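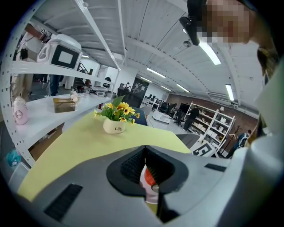

Pliltstead, October

Section 3: Furnishing the Break Room

If you have reached this section, the walls are painted and somebody has handed you a key. What follows covers the shelving unit, the table, the chairs and the flowers. Yes, the flowers have instructions. They were added after the Donex floor managed to get a bouquet wrong.

Allow 34 minutes for the shelving and as long as you like for the rest.

3.1 Putting up the shelving unit

You need one Cliron unit (white metal, perforated uprights), the bag of clips, and a rubber mallet. A shoe is not a mallet.

1. Lay the uprights on the floor with the holes facing each other. There is a top and a bottom. The bottom has the plastic feet, or a place where plastic feet would go if you hadn't kicked them under the radiator.

2. Count 11 holes up from the foot on each upright and push in the clips for the lowest shelf. Count again on the other side. People are very sure of themselves at this point and then own a ramp.

3. Stand the frame up with a second person holding it. Hook in the lowest shelf, tap it down at all four corners, and do the top shelf next. The middle ones go in last.

4. Push the unit gently from the side. A little give is normal. If it leans and stays leaning, go back to step 2, where the problem lives.

5. Fix it to the wall with the bracket.

CAUTION: Do not climb the unit. The shelves look like a ladder and are about as wide as one, and the resemblance ends there.

Note: Spare clips go in the envelope taped to the inside of the cupboard door. Spare clips put "somewhere safe" are reordered at your own expense.

3.2 What goes on which shelf

The appliance with the black display goes on the upper shelf, display facing the room. Everyone wants to look at the display. Put it lower down and they will crouch to do so, right in the doorway, with coffee.

1. Wipe the shelf first. Factory grease is invisible until it's on your sleeve.

2. Set the appliance back from the front edge, with all its feet on the shelf.

3. Run the cord down behind the nearest upright and tie it at two points. Leave some slack at the plug.

4. Small items may share the upper shelf as long as they don't sit on top of the appliance or against its vents. It has a nice rounded casing and will shed whatever you balance there.

5. Heavy boxes go on the bottom. If you can't lift it without making a noise, it's heavy.

Note: Fadwa Tahiri keeps the shelf labels. Ask her before you print your own. The previous set used three different fonts, one of them meant for wedding invitations.

3.3 Placing the table and chairs

The table has a pale yellow-green top. The catalog has its own name for that color, involving a pear, and you may ignore it. The chairs have dark blue backs. The two were chosen by different people in different months and we have all decided to call it a scheme.

1. Set the table far enough from the shelving that a person can reach the upper shelf without leaning over somebody's lunch.

2. Put the chairs in on the far side first. Once the near side is full you won't be able to get them past.

3. Sit in each chair. Rock it. Adjust the feet on any that answer back.

4. Clean the top with warm water and a drop of dish soap. No scouring pads. The finish forgives most things, but it remembers scouring pads.

CAUTION: Hot pans leave rings. So do people who insist their pan isn't hot.

3.4 The flowers

The pot is small and white and says "Life" on it in cursive. Opinions on this vary. The sunflowers are artificial, which settles the question of who waters them.

1. Open out the stems one at a time, starting from the middle. Bend them low down, near the pot, and leave the necks alone.

2. Turn the blooms so they don't all face the same way. Real sunflowers can get away with that.

3. Pull the green leaves clear of the petals. One tall leaf sticking up is fine and may be left to its ambitions.

4. Stand the pot near the far edge of the table, with the word facing the room, and leave a hand's width between it and the drop.

5. Dust with a dry brush, or a hair dryer on the cool setting.

CAUTION: DO NOT WATER. This line was put in capitals at the request of Taha Bensaid, who mopped up.

Note: Replacement bouquets are order code 248 in the Brandão list. Check that you have picked the sunflowers. The line underneath is a decorative cabbage, sold by the dozen, and returns are slow.

3.5 Before you leave the room

Check that the bracket is tight, the cord is tied and the chairs are pushed in. Flatten the boxes and take them with you. Put the mallet back in the tool drawer, along with your shoe if it came to that, and sign the sheet on the back of the door. Section 4 deals with the refrigerator.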